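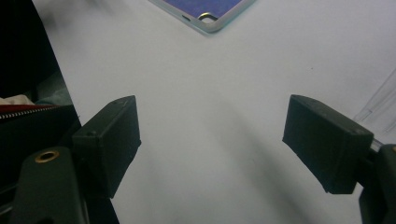

Figure 1. Open gripper fingers over the work surface, with a tablet in its case and a bag with a red zipped strip.

Can a two-finger gripper tidy a desk? Household handling with small consumer goods

Project report, December 2020
Amber Verbruggen, Keabetswe Visser
Supervisor: Mechthild Strebel

1. Question

The project asks whether current two-finger grippers, guided by recorded human motion, can do a class of chores found both in the home and at a shop counter: putting a phone away, fitting or removing a case, closing a bag, clearing a table of mixed small items. Floor cleaning and dishwashing were left out, as commercial machines for both exist and do not depend on fine grasping.

The work was proposed by Gert Tshabalala at Skendance, a repair and resale shop for phones and tablets. The shop handles 3,000 returned items a year, each of which is unpacked, inspected and repacked by hand.

2. Method

Each task was performed by a person using hand-held grippers, so that the operator was limited to the same two fingers a robot arm would have. If the operator could not complete a task under that limit, it was assumed that a controller could not either. This gives an upper bound only. It says nothing on how much of the skill can be learned from the recordings.

Recordings were divided into 169 attempts. Nine were discarded because tracking was lost, which left 160 for analysis. An attempt was marked as failed if the item was dropped, if it left the work surface, or if the operator put a gripper down to finish with bare fingers. Trials were scored from the recordings by Visser and checked by Zorica Kovačević, who had not taken part in them.

3. Observations

Rigid items with a clear edge gave little trouble. Thin flat items were harder. A tablet lying on its back offers no gap for a finger, and most operators pushed it to the table edge first and gripped it there. This adds a step which a planner would have to find for itself.

Phone cases were the most informative item.

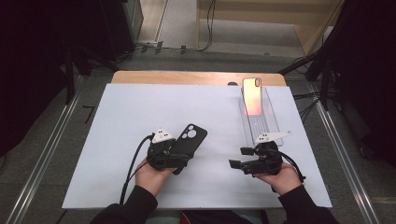 A case can be held firmly at one side and still bend when the second gripper pulls at the other, so force has to be shared between the two hands. Operators did this without comment and mostly could not say afterwards how they had judged it. The recordings contain position and finger opening but no contact force, and we consider this the largest gap in the data.

Zips were the worst case. The pull tab is small, it lies flat, and the fabric moves with it. One hand must hold the bag while the other draws the slider – with blunt fingers the tab was often lost part of the way along. Transparent plastic caused a separate problem: operators handled it normally, but edge detection on the recorded video was poor, and the position of clear parts had to be entered by hand.

4. Comparison with existing systems

We compared our task list with the published material for 2 products, the Kollari table unit and the Modise counter arm. Both are described as handling boxed goods presented in a known position. Neither claims to handle loose cases or soft bags. The Zirar simulator was tried in April for the bag task and dropped, as its cloth model was too slow for our computers.

5. Conclusion

Pick-and-place of rigid phones from a fixed tray appears within reach for a shop such as Skendance. Case fitting with two arms may be feasible if force sensing is added at the fingers. Bag closing is not feasible with the present finger shape. A narrower fingertip with a rubber face should be tested before any work is done on the controller. The same limits apply in the home, with the added difficulty that items are not presented in a tray.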